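Visita al taller de recuperación de placas de Fallcombe, septiembre

Llegamos a las nueve y media, con lluvia, y entramos por la puerta lateral porque la principal estaba ocupada por un camión de descarga. El grupo era pequeño. Nos recibió Gunvor Lie, responsable del taller, y nos dio batas y gafas antes de pasar a la nave.

## La recepción

El material llega en cajas desde los puntos de recogida de Arnardale y Covberg. Son sobre todo electrodomésticos pequeños y algunos equipos de oficina. Se pesan, se les pone una etiqueta con el origen y pasan a una estantería donde esperan turno. Según Lie, el plazo normal entre la entrada y el desmontaje es de 33 días, aunque en verano se alarga.

El pasillo es estrecho y hay bastante ruido. Las explicaciones se oían mal desde atrás.

## El desmontaje

En los bancos se abren las carcasas a mano. Los tornillos van a un cubo, los plásticos a otro y los cables se cortan cerca del conector. Unathi Maluleke nos enseñó una carcasa con las pestañas rotas - casi siempre por haberla forzado en una reparación anterior - y otra abierta con una espátula fina, entera. La segunda se puede volver a vender.

## Las placas

Fue la parte que más me interesó. Las placas se revisan primero a la vista: condensadores hinchados, conectores sueltos, pistas levantadas. Las que pasan se prueban con fuente limitada y las demás se destinan a piezas. De cada lote se aprovecha como repuesto el 40 %, y el resto se vende por peso a una fundición.

Pregunté por los adhesivos de control y los códigos de barras. No se retiran, porque ayudan a separar las revisiones de un mismo modelo.

## Datos prácticos

La visita dura 60 minutos y es gratuita. Hay que reservar por teléfono. Diane Fortin, que venía con nosotros, pidió la lista de repuestos disponibles y se la enviaron esa misma tarde. El autobús 67 para a la entrada del polígono. La cafetería cierra a las once, así que conviene ir antes. 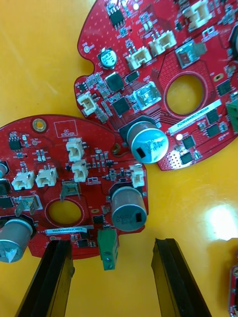

*Dos placas rojas con conectores blancos, sobre una mesa amarilla.*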